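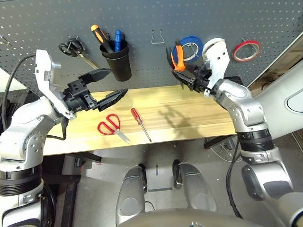 Bancada de madeira e painel perfurado.

O Observatório Berge procura participantes para um estudo sobre debates eleitorais na televisão e a forma como os moderadores tratam as perguntas sobre saúde reprodutiva. O trabalho é coordenado por Gunnel Bakke e decorre em março.

Cada participante assiste a 4 excertos de debates e responde a um questionário sobre o tom, as interrupções e o tempo dado a cada candidato. Há ainda uma conversa em grupo, gravada em áudio
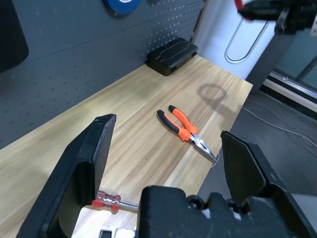
e transcrita sem nomes. As opiniões partidárias não contam para a seleção – interessa-nos ter pessoas de todas as tendências.

Quem pode participar
Maiores de 18 anos, inscritos nos cadernos eleitorais, que não trabalhem em partidos nem em órgãos de comunicação social. Temos até 76 lugares.

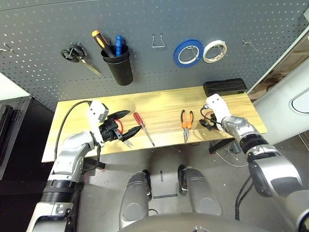
Como se inscrever
Envie nome, idade e concelho de residência a Vega Salcedo, na secretaria do Observatório. As despesas de transporte são pagas no próprio dia, contra recibo.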